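## 4.2 Spare parts and the age of the fleet

The most exciting result in our data concerns spare parts. Most writing on small air forces treats the purchase of a jet as the main event, with the price per aircraft as the figure to explain. The maintenance records from Pistcombe let us look at what follows, and they are a wonderfully rich source. They cover 62 airframes of 6 types and list every part request filed at the base.

We sorted the requests by type and by the time each one stayed open. Older trainers did far better than we expected! Their median wait was 18 days, even though the Bundgaard line that made many of their parts had already closed. The base had bought deep stocks early and kept them – a choice that earlier budget reviews had called wasteful. The newer jets had thin stocks and long waits, mostly for engine and radar items that had to go back to the seller for repair.

Flying hours follow the same pattern. We scaled all requests to 1,000 flying hours so that busy and quiet squadrons could be compared fairly. The gap between types narrows once this is done, but it does not close.
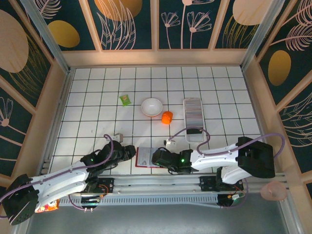
**Figure 3.** Overhead view of the tiled workcell, with a white bowl on the floor.

The Itura contract is a lovely test case, as it moved engine repair to a local shop while leaving radar work abroad. Waits for engine parts fell in the first full budget year, and radar waits stayed flat. Urnano signed a similar deal later, and its first reports point the same way, though they leave out requests that were canceled before delivery. We return to those canceled requests in Section 5, where they change the ranking of two types.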